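4. Starting the folding station

I wrote this bit for the Friday crew, so sing out if a step has changed.

4.1 Check the red light on the Pillar unit is off, then switch on at the wall.
4.2 Lay one T-shirt on the green mat. It doesn't have to be dead straight – Sukus copes with a bit of a lean.
4.3 Step back behind the posts and press Start.

CAUTION: Keep your hands off the mat while the arm is moving. Mind the cables on the floor too!

Note: We used to fold more than 200 shirts a shift by hand, and my wrists knew all about it. Now I mostly load, check and sort the rejects (Krum Dervishi still does the baby sizes himself, and he's quicker than me).

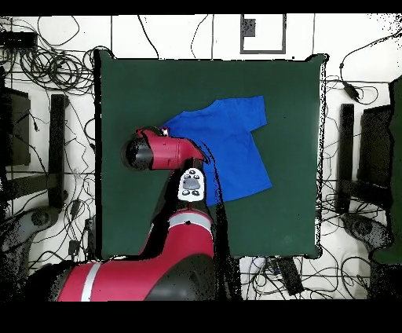
4.4 If you get error 801, press Stop, straighten the shirt and go again. After 5 of those in a row, ring Zupan and put it in the logbook – I'd sooner have a slow morning than a chewed sleeve.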